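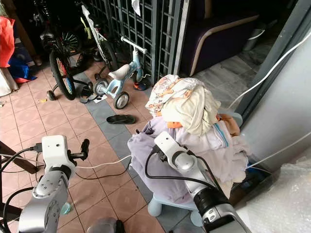 Two arms and the clothes pile, bikes parked behind.

What the laundry setup costs, and what I'd buy again

Posted 2026-08-24

A few people asked for the numbers behind the two-arm setup, so I've gone back through the receipts. The arms are not in this list. They were bought on a separate budget and I've written about that already. This is everything else, the stuff you find out you need once the arms are on the floor.

The total came to $1,911. I had planned for a good deal less. Most of the gap was cables, grippers and shipping, in that order.

Grippers. I went with the Kornen two-finger model for both sides. Isla Kerr wanted the Szénási ones, which have wider fingers and would probably do better on thick things like towels. They also cost $200 more for the pair and the wait was seven weeks. We're mainly working with light clothes, so I took the Kornens and put the $200 toward spares. If you plan to handle bedding, I'd look at the Szénási pair first.

Cables. Budget for these properly. I bought the shortest lengths I thought would work and replaced nearly all of them within the month. An arm that reaches high needs slack at every joint, and the slack has to go somewhere when it comes back down. Measure with the arm at full stretch, then add a good bit. I also paid for right-angle connectors that I never used.

Power. One decent supply per arm, plus a surge protector. Clostberg sells a combined unit that looks tidy, but if it fails both arms are down. Two separate supplies took up more room and cost slightly more. I'd do the same again.

Workpiece stand. Here I saved money. I had a quote from Uvadgate for an adjustable table and decided against it. A child's plastic stool does the job. It's light, it wipes clean, and the height suits the arms when they're working low. A plastic basin goes on top to hold the clothes. 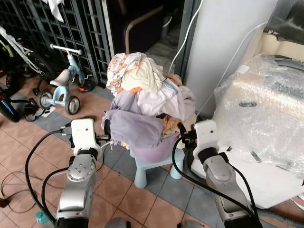
Laundry heaped over the basin, grippers coming in from both sides.

Clothes. Don't buy these. Sheena Paterson gave me a bag of old things and I added some of our own. What you want is a mix: prints, plain colors, big pieces that hang over the rim and small ones that get buried. A stack of new identical T-shirts would have been easier to count and much less useful.

Shipping and packing. I forgot to budget for this at all. Freight was charged by volume, and there's a lot of air in those boxes. Keep the bubble wrap if you have space for it – you'll want it if anything has to go back.

Spares. One spare set of gripper fingers, one spare cable of each type, a bag of screws. I haven't opened the fingers yet. The screws were needed in the first week.

Still on the list for next year's budget:

Cable sleeves for both arms
A second basin, deeper than this one
A proper look at the Szénási grippers, if the price comes down
Something to hold spare cables off the floor

I'm leaving the adjustable table off for now. If we move on to folding we'll need a flat surface, and I'll ask Uvadgate for a new quote then. The old one ran out in August.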